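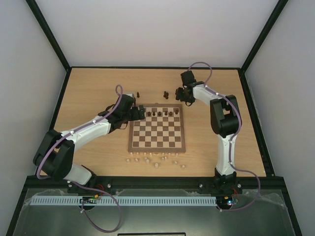
Von Noemi Caruso | 20. Februar 2019 | Lesezeit: 6 Minuten

Wer Rosario Mazza in Treritz besucht, muss erst einmal durch den Hof, dann eine Treppe hinauf, die im Winter nach Kohlsuppe riecht (die Nachbarin kocht offenbar gern und viel), und steht dann in einem Zimmer, das eigentlich ein Schlafzimmer werden sollte und in dem nun seit Jahren Schachspiele wohnen. Sie wohnen wirklich dort, anders kann man es kaum sagen: im Regal, auf der Fensterbank, unter dem Sofa, eines sogar im Brotkasten. Mazza räumt mir einen Stuhl frei, stellt Kaffee hin und entschuldigt sich für den Löffel, der nicht zur Tasse passt.

Seine Liebe gilt nicht den Turnierspielen mit den schweren Figuren, auch nicht dem Elfenbein und den Vitrinenstücken. Er sammelt Gebrauchsspiele, am liebsten solche mit Holzrand und kleinem Metallverschluss, wie sie in vielen Familien irgendwo im Schrank liegen. "Die hat jeder mal gehabt", sagt er, "und fast jeder hat sie irgendwann weggegeben, weil ein Springer fehlte. Das tut mir jedes Mal leid. Ein fehlender Springer ist doch kein Grund!" 144 Spiele sind es inzwischen, er führt darüber ein Heft mit kariertem Papier, und wenn er darin blättert, vergisst er für eine Weile, dass man ihm eine Frage gestellt hat.

Angefangen hat es mit seinem Großvater, der in einer Tischlerei namens Bassi gearbeitet und nach Feierabend am Küchentisch gespielt hat. Rosario war sieben und durfte aufbauen. Nur aufbauen, gespielt haben die Erwachsenen. "Ich war beleidigt, natürlich war ich das", erzählt er und lacht. "Aber ich habe dabei gelernt, die Figuren anzufassen. Mein Großvater hat gesagt, du nimmst sie am Kopf, nicht am Bauch, und du stellst sie hin, du lässt sie nicht fallen. Das mache ich bis heute so, auch wenn ich allein bin und keiner guckt."

Das Aufbauen ist überhaupt sein Thema, und wer ihn danach fragt, sollte Zeit mitbringen. Ich hatte sie, zum Glück. Mazza findet, dass man an einem Brett, auf dem noch nicht alles steht, mehr Freude haben kann als an der ganzen Partie danach. Die dunklen Figuren stehen schon in einer Reihe auf den hinteren Feldern, sechs an der Zahl, ein paar weitere warten noch dicht gedrängt neben dem Brett, und vorn am Rand liegt das ganze helle Heer auf der Tischplatte, acht am Rahmen entlang und die anderen acht verstreut davor. "Schauen Sie sich das an, das ist für mich Sonntagnachmittag", sagt er. "Da ist noch nichts entschieden. Da hat noch keiner einen Fehler gemacht, und keiner hat schlechte Laune."

Ob er eine Reihenfolge habe, frage ich. Aber ja! Erst kommen die Dunklen, immer, das hat er so übernommen und nie geändert. Die Hellen holt er einstweilen an den Rand, damit er sieht, ob alle da sind. Sechzehn müssen es sein. Fehlt eine, wird gesucht, bevor die erste auf ihr Feld kommt, und dann liegt man eben zu zweit unter dem Tisch. Beim Schachabend in Munitz, den er jeden September mit vorbereitet, hat er auf diese Weise einmal einen halben Abend mit einer pensionierten Lehrerin auf dem Parkett verbracht. Der vermisste Läufer steckte in ihrem Jackenärmel. Die beiden schreiben sich noch immer Postkarten.

Über das Holz kann er ebenso lange reden. Mittelbraun soll der Rand sein, sagt er, und die Felder bitte dunkelbraun und cremefarben, kein Schwarz und kein Weiß. "Schwarz und Weiß ist mir zu streng. Man sitzt ja zwei Stunden davor, da müssen die Augen ausruhen können." Ein heller Tisch darunter ist ihm am liebsten, mit ein bisschen Maserung, auf dem man auch die kleinen hellen Bauern noch findet, wenn man genau hinsieht. Auf der gemusterten Wachstuchdecke seiner Tante in Toltden, erzählt er, seien früher ständig welche verloren gegangen, zwischen den aufgedruckten Zitronen.

Und der Verschluss? Da wird er beinahe feierlich. Er steht auf, holt eines seiner Spiele aus dem Regal und lässt mich das Häkchen auf- und zumachen, 2 Mal, damit ich den Unterschied zwischen langsam und schnell höre. Ich gestehe, dass ich ihn nicht gehört habe. Mazza nimmt es mir nicht übel und schenkt Kaffee nach.

Gut spielen könne er übrigens nicht, sagt er noch, da solle ich bitte nichts Falsches schreiben. Gegen seine Nichte verliere er seit Jahren, gegen den Nachbarn von unten meistens, und bei Eröffnungen komme er nach dem vierten Zug ins Schwimmen. Seine Ersatzfiguren hebt er in Marmeladengläsern auf, dunkle links, helle rechts, und wer in Treritz oder Munitz ein Spiel mit einer Lücke zu Hause hat, darf gern bei ihm klingeln und in den Gläsern wühlen. Einen hellen Turm mit Filz unter dem Fuß sucht er selbst gerade.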